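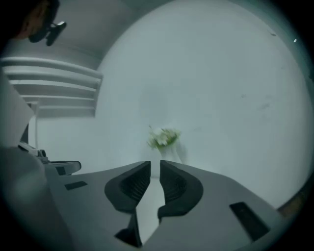
Setting up your watchlist in Trikia takes one sitting, and I'd do it before you let the app recommend a single movie. I wrote this section for people coming over from Bradell with years of ratings to bring along (I had 339 of them!). The import screen puts your old list on the left and the new one on the right, facing each other across a narrow gap like the two black fingers on that gray gripper, and anything that doesn't match up gets stuck in the middle.

1. Open Settings, then Library, then Import. Pick the file you saved from Bradell.

2. Choose your rating scale. Bradell used stars and Trikia scores out of 12, so leave Convert Ratings switched on.

3. Work through the unmatched titles. Remakes are the usual trouble — check the year and the director before you tap Accept.

4. Tap Merge and leave the app open until the bar fills up.

Note: One import can hold 1000 titles. If yours is longer, split the file in 2 and run the steps again. I split mine by decade back in December, mostly so I could see how few silent films I'd logged.

Caution: Merge can't be undone. Save a backup first, from the same Library menu.

5. Go to Festivals and follow the ones you care about. I follow Warkport and Laing, and their lineups now show up in my list with the running times filled in.

6. Turn off Trailer Autoplay, unless you like having the third act spoiled over breakfast.

If posters are missing after the merge, pull down on the list to refresh it. Foreign titles can take a second try.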